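Equipment Planning Board – Two-arm units for mattress care

Keriria_Facilities, 2/22/19
Our residence seeks approval for 2 two-arm units. Mattress sweeping with brush and dustpan is the task to be costed.

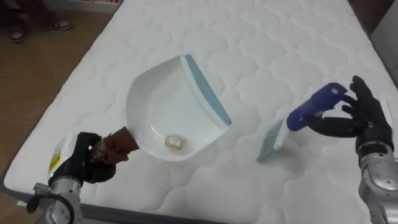 Insaurralde: I would not support 2. Lease one until December.

Keriria_Facilities
One unit cannot serve 17 rooms. The Skarar quote includes spare hands.

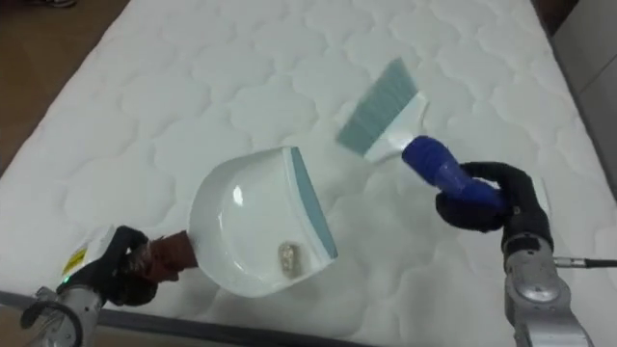 It also covers service for 4 years. Mulel offers less.

Insaurralde
I remain opposed.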